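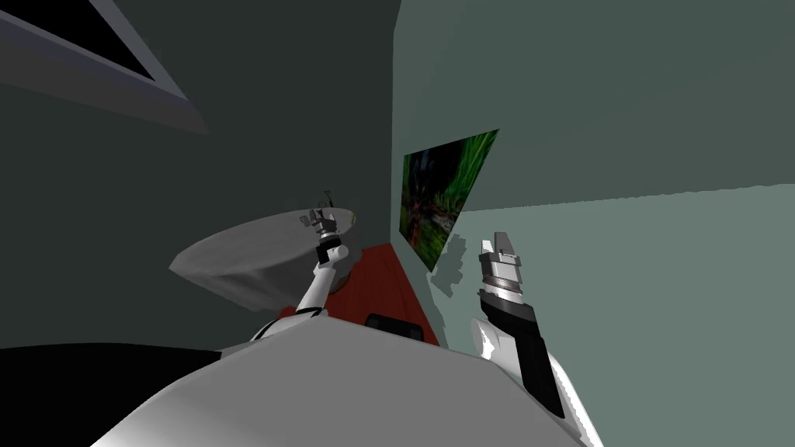
Round table by the green wall, rendered view

Week 9 — small air forces and secondhand fighters

Okay, picking up where we stopped in September, more or less. I promised you a whole session on what happens to a fighter after its first owner is done with it, and I got carried away with engines instead (sorry!). So these notes cover both.

The main thing I want you to hang on to is that buying the airplane is the cheap part. A country that picks up 50 used piston fighters needs spare propellers, tires, radios, gun parts and people who can read the manuals. If the manuals are in the wrong language, somebody spends a winter translating them. I love this stuff, but it rarely makes it into the glossy books.

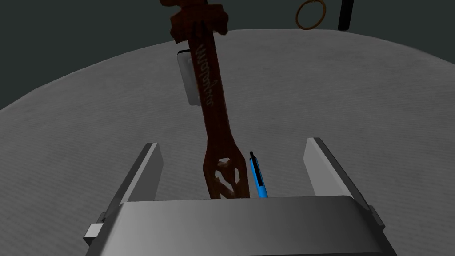 Kerry Thornquist

Now, range. Students always mix up ferry range and combat radius, and I did too for years. Ferry range is one way, full tanks, no fighting. Say it's 1000 miles — the combat radius might be a third of that once you add climb, a few minutes at full power and a reserve for finding your field in bad weather. Drop tanks help a lot, until you run out of them.

For the reading, skip the Hafstein chapter on paint schemes (fun, but it won't be on anything) and go straight to the maintenance tables. Look at how many hours each engine got between overhauls, and bring one question about it.

The Groltstead packet is 199 pages. Please don't print it!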